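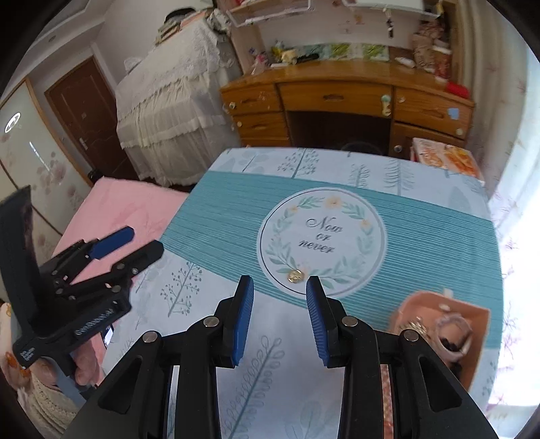
Attachment 1 - bedroom, table side.

**Ticket 1337 - Intermittent loss of heat, second-floor bedroom**
**Property:** Wumcombe Residences, Unit 251
**Opened:** 10/03/2022
**Reported by:** Ans Visser (tenant)
**Assigned to:** Lieven Van Acker, Building Services
**Priority:** Normal
**Status:** Pending parts

**Initial report**

The tenant states that the bedroom radiator goes cold in the late evening and does not recover until the following morning. The living room and bathroom radiators are unaffected. The wall thermostat is set to 70 and displays no fault code. A similar complaint was recorded for this unit in February and was closed after the system was bled.

**Entry 1 - L. Van Acker**

Contacted the tenant by telephone. The tenant confirmed that the radiator valve is fully open and that no furniture stands against the radiator. Requested that the thermostat schedule be cleared and the unit left on manual overnight. The tenant reported the same loss of heat the next morning. The schedule is therefore ruled out.

**Entry 2 - L. Van Acker**

Site visit completed. Bled the bedroom radiator; a small amount of air was released. Supply pipe warm, return pipe cold. Removed the thermostatic head and found the valve pin stuck in the lowered position. The pin was freed by hand and moved normally afterward. Refitted the head and observed the radiator reach temperature. Tenant advised to report any recurrence under this ticket number.

**Entry 3 - S. Viklund, Help Desk**

Tenant called to report recurrence. Ticket reopened. The tenant asked whether the fault could be related to the new circulation pump. Referred to Plant.

**Entry 4 - S. Pasaribu, Plant**

Pump readings reviewed for the riser serving Unit 251. Flow and pressure are within limits, and no other unit on the riser has reported a fault. The pump is not considered a cause. Recommend replacement of the valve insert - freeing the pin a second time is not an acceptable repair.

**Entry 5 - L. Van Acker**

Replacement insert and head ordered from Van Loon. The supplier has the head in stock but not the insert. Tenant notified in writing. A portable heater was offered and declined.

**Next action**

Schedule installation upon receipt of the insert. The riser must be isolated during the work, and written notice to the adjoining units is required. B. Bosman to approve the notice before it is issued.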